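Magesa stone sealer, 400 ml bottle — my review after a few months

Got this for the dining table. Round top, marble, second hand from a place in Titthorpe, weighs as much as a small car. Previous sealer was something from the supermarket, useless, red wine went straight in. So I was ready to spend a bit more.

Ordered from Gurstead, order came fast, bottle was taped shut and the box wasn't crushed. Good start. Cloth included but it's thin, sheds lint, use your own. An old T-shirt is fine.

Application. Instructions are tiny print on the back label, had to use my phone to zoom in. Basically: clean, dry overnight, wipe on, wait, buff off. Label says wait 15 min. I'd go shorter if your kitchen is warm. First coat I left the full time and got a sticky haze on one side, took ages to buff out. Second coat I did in sections, ten minutes each, no haze at all. Don't pour it straight on the stone either, put it on the cloth.

Smell — strong. Windows open, and I still had a headache by dinner. Gone by the next morning. If you have birds or small kids keep them out of the room for the day.

Coverage is good. Two coats on the table, one on the bathroom windowsill, and theres still over half a bottle left. They do a 1000 ml one too but unless you're doing a floor I wouldnt bother.

Does it work? Mostly yes. Water beads up nicely. Coffee, fine. Olive oil, fine if you get to it in the hour. Lemon juice is a diferent story, left a dull ring by my usual seat. To be fair no sealer stops acid etching and the leaflet does say so, in the smallest print of all. Use a coaster.

Color change: none that I can see. Was worried it would go yellow or plasticky, my brother in law Raed Moussa used the Ornar one on his counter and it turned everything a shade darker. This stayed the same cream white and the veins look like they did before. No extra shine, so if you want gloss get a polish as well.
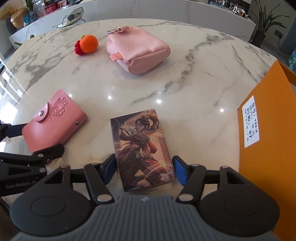 The table top, gray and brownish veins.

Downsides. Cap is terrible, drips down the side every time and then the label peels off. Price went up since June. And the batch I got (2407 on the base) had bits settled at the bottom, needed a proper shake. Emailed them, got a reply next day saying shake for 60 seconds and it's normal. Fine, but put it on the label.

Will redo the table in the spring I think. Four stars, would be five with a better cap.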